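Section 4: Setting Up Delivery Zones and Dispatch Rules

Festura Storefront can quote a customer for freight without any help from you, and left to its own devices it will quote them something dreadful. This section covers setting your zones, your heavy goods limits and your restricted items so that the price at the checkout bears some relation to what the carrier later charges you.

Have your carrier's rate sheet open before you start. Guessing works until the first invoice.

4.1 Before you begin

You will need an administrator login. A packing bench login can look at the dispatch rules but can't change them, which has prevented more grief than any other feature we sell.

Check that every product in your catalogue has a packed weight. The packed weight includes the carton, the filler and the cheerful card you tuck in with the order. If the field is blank, Festura treats the item as weighing nothing and ships it for the price of a letter.

4.2 Creating a zone

1. Go to Settings, then Dispatch, then Zones.

2. Select New Zone and give it a name. Customers see this name at the checkout, so "Far North" is good and "Expensive Idiots" is not. We have had the support call.

3. Enter the postcodes. A range takes a dash, single codes take a comma. A postcode can belong to one zone only. If you enter 2347 in a second zone, the second zone wins and the first says nothing about it.

4. Choose a carrier from the list. The list shows only carriers you have connected under Section 3. If yours is missing, go back to Section 3 and read the part you skipped.

5. Enter the base rate, then the rate for each extra kilogram.

6. Select Save Zone. Leaving the page without saving discards the lot, and the warning box that ought to stop you is coming in a later release.

Note: Postcodes left out of every zone fall into the zone called Everywhere Else. It comes with no rate at all, and the checkout will tell those customers you don't deliver to them. If you do, give it a rate.

4.3 Heavy and bulky orders

1. Open the zone and select Limits.

2. Set the maximum weight per parcel in grams. The factory setting is 2000, chosen by somebody who sold scarves. Change it if you sell anything else.

3. Under Over Limit, choose Split Parcel or Offer Freight. Split Parcel divides the order and charges for each box. Offer Freight hides the ordinary services and shows the freight price alone.

4. For long or awkward items, tick Bulky on the product page. Festura can't tell a curtain rod from a bag of rice when both weigh the same.

CAUTION: Don't set the limit to zero in the belief that zero means unlimited. Zero means zero, and every order in your shop will go to freight, including the stickers.

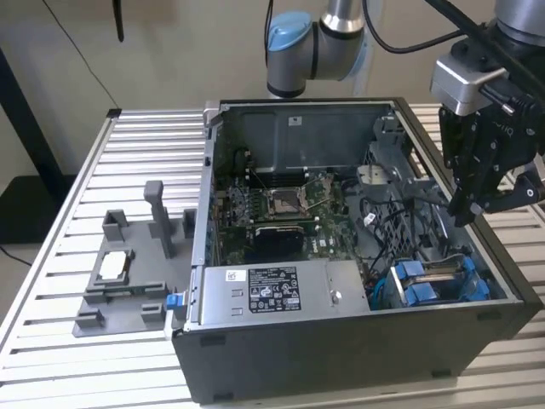
RESTRICTED AND FLAMMABLE GOODS

4.4 Flagging an item

Aerosols, solvents, some glues and most nail polish can't travel by air. The carrier decides what counts, and the carrier's opinion is the only one that matters when the parcel is sitting in a cage at the depot.

1. Open the product and select the Restricted tab.

2. Choose Road Only or Pick-up Only.

3. Fill in the reason. The customer sees this too. "Contains flammable propellant, road delivery only" will do nicely.

4. Repeat for each size and colour. The flag doesn't copy itself across variations.

One restricted item changes the whole basket. A customer who adds a can of varnish to 12 paintbrushes will lose the express option for the brushes as well. If you'd like the system to offer two deliveries instead, turn on Separate Restricted Items under Dispatch, Advanced.

4.5 Cut-off times

Set the dispatch cut-off under Dispatch, Hours. Orders paid for after the cut-off are promised for the next working day. Enter the time your packing stops, which may be well before the van arrives. Shops that enter the van's time spend a lot of afternoons running.

For December, use Holiday Hours. It overrides the ordinary setting between two dates and then goes away by itself.

4.6 Testing your rules

1. Select Test Basket at the top of the Dispatch page.

2. Add a light item, a heavy item and a restricted item.

3. Enter a postcode from each zone and compare the prices with the rate sheet.

4. Enter a postcode from no zone at all and see what happens. Your customers will.

If the Vrabec or Prunavley connectors return a blank price, the account number has usually been pasted in with a space on the end. Delete the space and run the test again. Grastico accounts need a depot code as well, found on page 2 of the welcome letter.

Section prepared by Waltraud Kröger. Freight tables checked by Mervyn Pearce, who would like the gram and kilogram fields to be looked at twice.

Next: Section 5, Returns and Refunds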